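Preguntas frecuentes – Club de Tenis de Mesa Ospina

Última revisión: agosto

Inscripciones y cuotas

¿Cómo me hago socio?
Rellene el formulario de alta en la recepción o descárguelo desde el apartado Documentos. Hay que entregarlo firmado, con una copia del documento de identidad y una foto de carné. El alta queda hecha cuando se recibe el primer pago. El carné se recoge a la semana siguiente.

¿Puedo probar antes de pagar?
Sí. Cada persona puede hacer una sesión de prueba sin coste, en el turno de iniciación. No hace falta traer material. Avise por correo para que el monitor sepa cuánta gente viene.

¿Cuánto se paga?
La cuota ordinaria es de 32 euros al mes. También existe el pago anual, de 207 euros, reservado a menores de edad y estudiantes con matrícula vigente. La cuota incluye el uso de las mesas en horario libre y las sesiones dirigidas del grupo que le corresponda. No incluye la licencia federativa ni los desplazamientos.

¿Se puede pagar en efectivo?
No. Los pagos se hacen por domiciliación o con tarjeta en recepción. Los recibos se pasan en los primeros días de cada mes.

¿Qué pasa si devuelvo un recibo?
El banco nos cobra una comisión y se la cargamos en el recibo siguiente. Con dos recibos pendientes, el carné se bloquea hasta que se pongan al día.

¿Cómo me doy de baja?
Por escrito, antes del día 20. La baja tiene efecto el mes siguiente. No se devuelven meses sueltos del pago anual salvo lesión con informe médico.

¿Puedo congelar la cuota en verano?
Se puede suspender la cuota un máximo de dos meses por temporada. Durante la suspensión no se puede entrar a jugar, ni siquiera como invitado.

Horarios y reservas

¿Cuándo está abierta la sala?
La sala abre a las 16:00 y cierra a las 22:00. En agosto solo hay turno de tarde, hasta las 20:30, y las mesas se asignan por orden de llegada.

¿Tengo que reservar mesa?
Para el horario libre, sí. La reserva se hace en la web con el número de socio y dura una hora. Si a los diez minutos no ha llegado nadie, la mesa queda disponible para quien esté esperando.

¿Puedo reservar dos horas seguidas?
Solo si la segunda hora sigue libre cuando termina la primera. No se pueden encadenar reservas a nombre de dos socios para la misma pareja. Ha habido quejas y se está revisando.

¿Puedo traer a un invitado?
Sí, uno por socio y reserva. El invitado firma en recepción y juega con calzado adecuado. La misma persona puede venir como invitada tres veces por temporada; a partir de ahí tiene que darse de alta.

¿Dónde se aparca?
Hay plazas detrás del edificio, compartidas con la academia. Por la tarde se llenan pronto. Las bicicletas se atan en la barra de la entrada lateral, no en la barandilla de la rampa.

¿La sala es accesible?
La entrada lateral tiene rampa y las mesas 1 y 2 dejan espacio suficiente para jugar en silla de ruedas. El vestuario adaptado se abre con una llave que hay que pedir en recepción.

Grupos y entrenamientos

¿En qué grupo me toca?
Lo decide el monitor después de la primera sesión. Hay iniciación, medio y competición. Pasar de un grupo a otro no depende de la edad, y hay adolescentes y jubilados en los tres.

¿A partir de qué edad se puede entrar?
A partir de los siete años. Con niños más pequeños la altura de la mesa es un problema y preferimos esperar.

¿Quién lleva los entrenamientos?
Wilson Rivadeneyra coordina los tres grupos y dirige el de competición. Las consultas sobre cambios de grupo se le hacen a él, antes o después de la sesión.

¿Hay clases particulares?
Sí, en función de las mesas libres. Se acuerdan directamente con el monitor y se pagan aparte. Los socios tienen preferencia.

¿Pueden quedarse los padres en la sala?
En la grada, sí. En la zona de juego, no. Pedimos que no se den instrucciones desde fuera durante los ejercicios.

¿Qué ropa hace falta?
Camiseta, pantalón corto o chándal y zapatillas de interior con suela que no marque. No se entra en la zona de juego con el calzado de la calle – tampoco un momento para recoger una pelota.

Competición

¿Es obligatorio competir?
No. Buena parte de los socios no ha jugado nunca un partido oficial. Para el grupo de competición sí se pide disponibilidad para jugar la liga.

¿Qué es la Copa Rirkutard?
Es nuestro torneo interno. Se juega en primavera, con fase de grupos y cuadro final, y está abierto a todos los socios. Los partidos son al mejor de cinco juegos. La inscripción se hace en el tablón.

¿Cómo funciona la clasificación interna?
Cada socio empieza con la misma puntuación y sube o baja según los partidos que apunte. Solo cuentan los resultados confirmados por los dos jugadores. Los partidos sin confirmar se borran al cierre del mes.

¿Quién paga los desplazamientos de la liga?
El club paga la inscripción de los equipos. El transporte se reparte entre los jugadores que viajan. Si alguien pone su coche, no paga su parte.

¿Qué pasa si no puedo ir a un partido?
Avise al capitán en cuanto lo sepa. Dos ausencias sin avisar suponen perder la plaza en el equipo para el resto de la temporada.

Palas, gomas y pelotas

¿Tengo que comprarme una pala?
Al principio no. En recepción se prestan palas de club a cambio del carné. Cuando se llevan unos meses jugando conviene tener una propia, porque las de préstamo están bastante usadas y cambia mucho el tacto.

¿Qué pala me recomiendan para empezar?
Una madera de control con gomas lisas de poco grosor. Las palas muy rápidas dificultan aprender los golpes básicos. Antes de comprar, pregunte al monitor, que suele tener alguna de prueba.

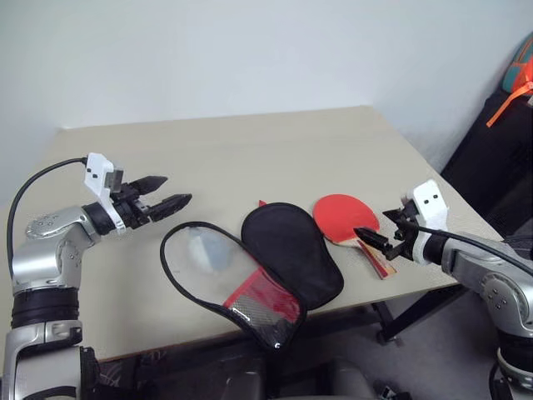 ¿Puedo dejar mi pala en el club?
Sí, en las taquillas. Tienen llave y se alquilan por temporada en recepción. Recomendamos guardar la pala dentro de su funda y lejos del radiador del pasillo, que reseca las gomas. El club no responde de lo que se deje fuera de las taquillas.

¿Cómo se limpian las gomas?
Con una esponja humedecida en agua o con un limpiador específico. Después se dejan secar al aire y se tapan con una lámina protectora. No use alcohol ni productos de cocina.

¿Cada cuánto hay que cambiarlas?
Depende de las horas de juego. Quien entrena dos veces por semana suele cambiarlas una vez por temporada. Si la pelota resbala al cortar, o el borde se ha levantado, ya toca.

¿Por qué una goma negra y otra de color?
Lo pide el reglamento: una cara debe ser negra y la otra de un color vivo autorizado, para que el rival distinga con cuál se golpea. En la Copa Rirkutard se aplica la misma norma. En el horario libre no se controla.

¿Pegan gomas en el club?
Sí, se dejan en recepción y se recogen en la sesión siguiente. Solo pegamos con cola al agua. El servicio es gratuito para los socios si las gomas están sin recortar y vienen con su envoltorio.

¿Hay descuento en alguna tienda?
Los socios tienen descuento en Skornen enseñando el carné. Se aplica a maderas, gomas y ropa, pero no a las mesas. Los pedidos conjuntos se apuntan en la hoja del tablón y salen a final de mes.

¿Qué pelotas se usan?
De plástico, de 40 milímetros. En los partidos oficiales se usan las de tres estrellas y en los entrenamientos otras más sencillas. Las pelotas de los cubos no se sacan de la sala.

¿Qué hago con las pelotas rotas?
Déjelas en la caja de la entrada. No las devuelva al cubo.

Normas de la sala

¿Se puede comer?
En la zona de juego solo se admite agua en botella con tapón. Para lo demás están las mesas del pasillo.

¿Puedo apoyarme o sentarme en las mesas?
No. Tampoco se dejan encima mochilas, botellas ni abrigos. El tablero se marca y el coste de repararlo es alto.

¿Quién recoge las mesas?
Los últimos en usarlas. Se afloja la red, se pliega la mesa entre dos personas y se lleva a la pared del fondo. Los menores no pliegan mesas sin un adulto.

¿Hay seguro?
La licencia federativa incluye seguro deportivo. Los socios sin licencia están cubiertos por la póliza de la sala, que solo alcanza a accidentes dentro del recinto. En caso de lesión, pida el parte en recepción el mismo día.

¿Se pueden hacer fotos o vídeos?
De uno mismo y de su pareja de juego, sí. Para grabar sesiones con menores hace falta autorización de las familias. El formulario de inscripción tiene una casilla para esto.

He perdido algo, ¿dónde pregunto?
Los objetos perdidos se guardan en recepción durante un mes. Las llaves y la documentación se entregan a la oficina municipal.

Contacto

¿Cómo puedo hablar con el club?
En recepción, durante el horario de apertura, o llamando a la extensión 488 de la centralita del polideportivo Plostard. Los correos se contestan en dos o tres días laborables. Para cambios de cuenta bancaria hay que venir en persona.

¿Dónde se publican los avisos?
En el tablón de la entrada y en la portada de esta web. Los cierres imprevistos se comunican también por mensaje a los socios con reserva ese día, siempre que el teléfono de la ficha esté actualizado.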